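How to Sort and Store Clothes for a Change of Season

By Brenda Leiva
May 19, 2018

My apartment has one closet and one dresser, so twice a year half of what I own goes under the bed. The job takes an afternoon if everything is washed beforehand. Do the laundry the day before and let it dry fully, including the pockets and waistbands.

What you need

Storage bins with lids that fit under your bed (mine are 6 inches deep)
Cotton bags or old pillowcases for knits
Masking tape and a marker
A small sewing kit
A bag for donations

Step 1. Empty one area at a time

Take everything out of a single drawer or shelf and put it on a clean surface. Finish that drawer before opening the next one. If you pull out the whole closet at once you will be sleeping next to the pile.

Step 2. Check each piece

Look at seams, hems, and pocket edges. Trim loose threads with scissors. Pulling them can open the stitching.
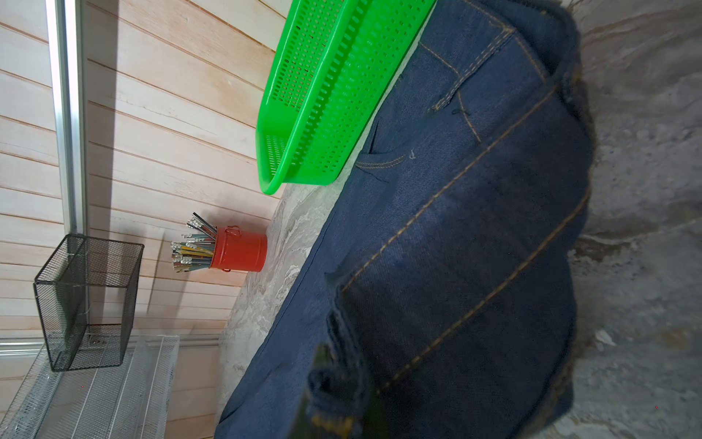
Dark denim with tan stitching along the seams and front pocket.

Set aside anything that needs mending and do it before you pack. A coat stored in spring with a missing button will still be missing it in November.

Step 3. Close the fasteners

Zip zippers, button the top button on shirts, and fasten hooks. Open zippers catch on knits, and collars hold their shape better when they are closed.
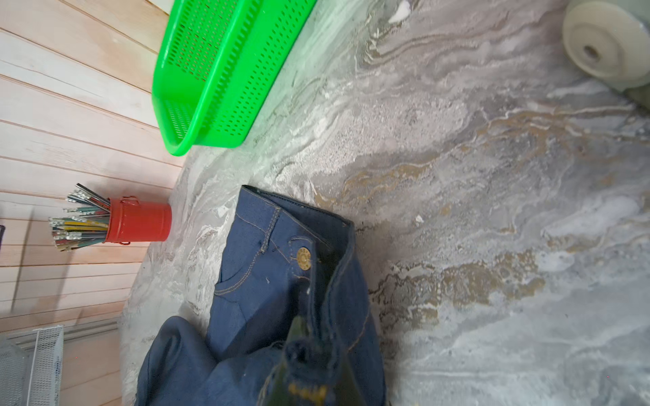

Do I have to wash clothes I only wore once?
Wash them anyway. Sweat and body oil can turn into yellow stains over a few months, even when the fabric looks clean today.

Step 4. Fold by weight

Heavy things go at the bottom of the bin, light things on top. Fold pants lengthwise, then in thirds. Sweaters should be folded with the sleeves across the back and never hung, as the shoulders stretch.

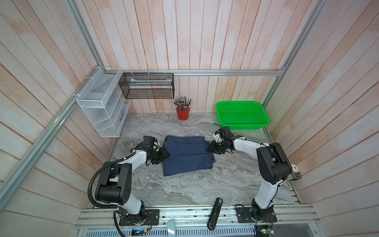 Leave a little space under the lid. I used to kneel on mine to get them shut, and linen shirts came out with creases that took 2 rounds of ironing. My neighbor Hakim Ngau rolls his T-shirts and gets more into a bin than I do. Either way works for cotton.

Step 5. Label the short end

Write the contents on masking tape and stick it on the end that faces out. "Winter" is too vague. "Wool sweaters, scarves, long underwear" will save you opening 3 bins.
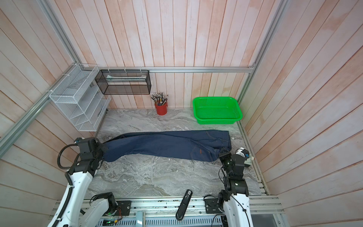 Step 6. Put the bins away

Vacuum under the bed first. Keep bins off a damp floor and away from heating pipes. Slide in last whatever you may need on a cold night, such as a spare blanket.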